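04/03/2022, Huvitley parcel notes

Walked the back lot with Rhea Rivera this morning, and what a nice piece of ground it is once you get past the brambles! We put about 820 feet of tape along the north line and found 4 corner pins, one of them well buried.

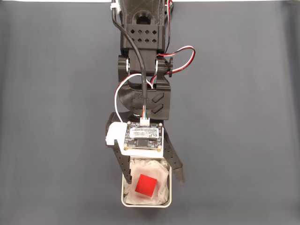

The Arnance side still bothers me a little. Their old deed calls for a 50 foot easement and the newer plat doesn't show it at all, so I'll pull the December copy before we quote anyone a price.
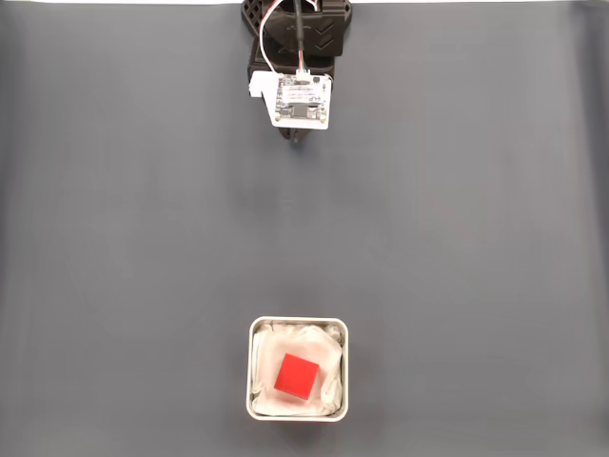
*Gripper with the small white board on the front.*

Soil test deposit is 2,000, Rhea is calling Monday.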